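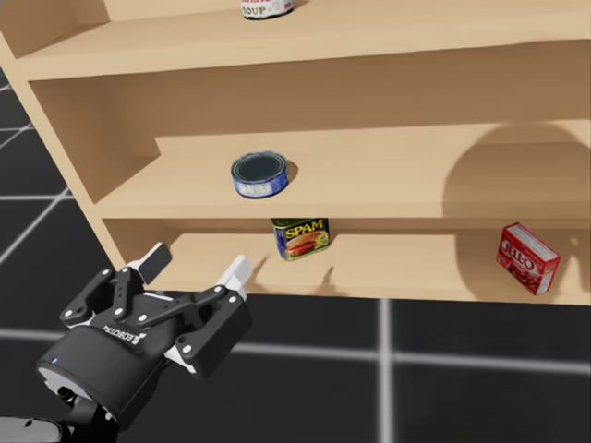 Fleury is a freestanding larder shelf unit for dry goods, tins and jars. It comes from Niltness in one height and two widths, and it suits a narrow pantry, a utility room or the dead corner beside a fridge. The finish is a pale, even tan all over, front edges included, and a can of soup on the top board has a level place to stand. Each compartment runs the full width of the unit with no centre post, so wide baking trays and cereal boxes go in flat.

## Sizes

| | Fleury 500 | Fleury 800 |
|---|---|---|
| Height | 2000 mm | 2000 mm |
| Width | 500 mm | 800 mm |
| Depth | 300 mm | 300 mm |
| Clear height between boards | 281 mm | 281 mm |

A clear height of 281 mm takes two standard tins stacked one on the other, or a tall storage jar with room to lift it out. Bottles of oil and squash should be measured first. If you need more height in one place, leave a board out when you build the unit and keep it as a spare. The top and bottom boards are structural and must stay in.

## Materials and finish

The boards are solid wood, sanded and sealed with two coats of Dolunon clear matt. It is a water-based sealer and will stand up to ordinary kitchen wiping. Vinegar, beetroot and turmeric will mark it if left overnight — wipe them up the same day. Small scratches can be rubbed back with fine paper and touched in from the sachet supplied.
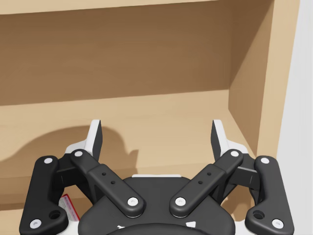
*Open front, light wood finish.*

There are no doors in the range. We did sell a door kit for a while, but the hinges pulled on the side panels and we stopped making it. Customers who want things covered usually fit a curtain wire across the front, and the side panels will take a small screw eye for this. Drill a pilot hole first.

## Delivery and assembly

The unit arrives flat in two cartons. The longer one holds the side panels and needs two people on a staircase. Everything goes together with the bolts and hex key in the bag marked A. Bag B holds the wall bracket and its screws, but no wall plugs, as the right plug depends on your wall.

Build it lying on its back, tighten the bolts halfway, stand it up, then tighten fully. Fix the bracket before you load anything. The 800 should not be used without it on any floor, and on carpet we say the same of the 500.

Put heavy tins low down and lighter packets above.

## Spares

Single boards, bolt packs and wall brackets are kept in stock. Fittings are made for us by Ferkimach, and units bought before the change of supplier use a shorter bolt, so please tell us which bolt you have when ordering. The old ones have a slotted head.

For spares and trade orders, write to Colette Hamel at the Niltness workshop. Orders received before noon go out the same working day. The workshop is closed for the first half of January.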